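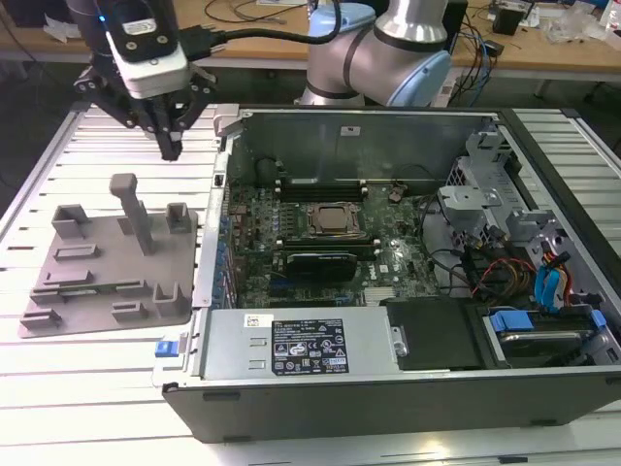

Teaching an arm to take a computer apart

Nelly Cabrera bolted her robot arm to a slotted aluminum table in February, in the shared workshop at Cistport. She wants it to pull parts out of old desktop computers and set them down where she can find them again.

"I had already done 12 of these by hand," she said. "Same screws, same clips, same cut on the same knuckle. I thought, let the arm have a go."

The project is called Skalteo. Most of the money went on the arm, which she bought used for 2,000 dollars from a packaging firm in Skurkham. The camera sits on the wrist, just over the gripper, so it moves with the fingers.

The gray plate to the left of the computer is her own work. It is 3D printed, with a tall post, U-shaped holders and low slotted ridges for parts to rest in.

"The first version had no post and I could never get the camera to agree with the table," Cabrera said. "Now it finds the post first and works out the rest from that."

Why not start with something simpler?

"People ask me that. I had the computers. With the case on its side and the panel off, everything faces up – the memory, the graphics card, the power supply. The arm comes straight down."

Cables are the hard part. She moves them aside herself before a run, and has no plan yet to hand that job over.

"A board stays where you put it. A bundle of wires doesn't. I lost a whole evening to one drive cable."

Her test for the memory slots is 100 tries at lining up over a module without touching anything else. As of 12 April 2018 she had not finished it. She wants to reprint the plate first, with deeper slots, and the Ríos printer at the workshop is booked through the end of the month.

"So I'm writing code," she said. "There's plenty of that to do."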